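Vumthorpe talk – wound care supply for distributors
Speaker notes, v2, April 2026

Slide 1 – title
Say hello, thank the organizers, say who we are. Vachon: dressings, gauze swabs, surgical tape. Not a hospital. Not a lab. We make and pack the stuff and ship it.
Ask who in the room buys for clinics, who buys for resale. Hands up. If mostly resale, spend longer on slide 5 and skip most of 3.

Slide 2 – why gauze orders go wrong
Most complaints we get are about the order, very few about the gauze.
Wrong ply. Wrong fold. Somebody asked for "sterile 4 inch" and meant non-sterile in a bulk bag.
Tell the Vorkberg story. They ordered 2,000 packs, all sterile, needed half of them for general cleaning. Paid for sterilization they didn't need. Keep it short, they may be in the room and they said it was OK to use but don't milk it.
Point to land: write down the use before you write down the size.

Slide 3 – sterile vs non-sterile
Sterile: single or small peel packs, lot number, expiry, one use.
Non-sterile: bulk, cheaper, fine for padding and cleaning intact skin.
Don't get dragged into the sterilization methods question. If someone asks, say happy to talk after, there's a handout.
Peel packs – show how they open. Pass the samples round. Remeber to get them back this time.

Slide 4 – storage
Everyone thinks they know this one. Go fast but don't skip.
Off the floor. Off outside walls. Not over a radiator, not under a pipe.
Oldest stock at the front. Sounds obvious, most stock rooms we visit do the opposite, new cartons get pushed in front cause it's easier.
Don't crush peel packs. Bent corner on the seal = throw it out.
Small clinics: a cabinet with drawers is fine if it closes properly and stays dry. Keep sterile in its own drawer.
Bins on top of cabinets: OK for non-sterile, lid on. 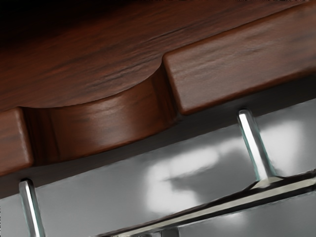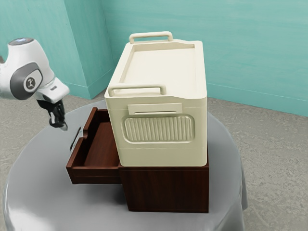 Wood furniture, both renders.

Slide 5 – ordering and lead times
Slow down here. This is what they came for.
Standard lines: 2 weeks from order to dock.
Own-label packs: 6 weeks, longer for the first run, because of artwork. The artwork is always what holds it up. Get it signed off before you place the order, please.
Mixed pallets – yes we do them. Yes there's a minimum. It's on the sheet.
Zodus tape: new roll widths come in May. Don't promise a day. Don't quote a price from the stage, price list isn't final.
If asked about samples: yes, free, one carton per account, they pay the freight.
Somebody will ask about returns. Sealed cartons only. Sterile goods we can't take back once they've left the buyer's dock – say it plainly, people get upset if it sounds vague.

Slide 6 – reading a carton label
Big picture of the label. Go left to right.
Product code, size, ply, count, lot, expiry, sterile mark or non-sterile mark.
Product code is the one to quote on the phone. NOT the barcode number.
68 codes in the current catalog. Nobody has to learn them. First letter tells you the family: G gauze, T tape, D dressings.
Lot number matters if there's a recall. Ask the room how fast they could find every carton of one lot. Leave a pause. Don't fill the pause.

Slide 7 – quick checks on delivery
Count cartons before signing.
Wet or crushed carton – write it on the delivery note, take a photo, call the same day.
Check expiry on one carton from each lot.
Then put it away. Cartons left on the dock overnight are where half the damage claims come from I think, don't have the number, so don't say half.

Slide 8 – questions
Handouts on the back table, order forms as well. Samples too if they came back.
Likely questions: latex in the tape (see the sheet, don't answer from memory), private label minimums, whether we ship part cartons (no).
If no questions, ask them what their worst delivery was. Always gets somebody going.
Leave email slide up. Unplug the clicker, it belongs to the venue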